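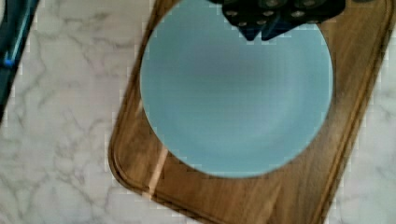

Živko Dervishi

Hello all. I help run the prep kitchen at Grara, where we do salads and cold lunches, and since April we've had a Pritari arm on the bench doing the portioning. My worry is my two longest-serving people. They used to chat all morning over the bowls, and now they mostly stand by and step in when something needs sorting. Nobody has lost hours, I promised them that, but one told me she goes home more tired than before and can't say why. Has anyone been through this, and what did you change?

Plutness

Oh, I do feel for her. We had just the same with a Gezer line, and watching is tiring in a way that chopping isn't – your hands are still but your head never gets to wander. We swapped people over every half hour and gave the dressings and the tasting back to them entirely, even though the machine could have managed the dressings. It cost us a bit of speed and the manager grumbled, but the talking came back within a fortnight. Do ask her what she misses, she may surprise you.

kettle_on_67

Ours does 3,000 portions a week and everyone got used to it in the end. Check the height of the bench as well, my back was dreadful until they raised it.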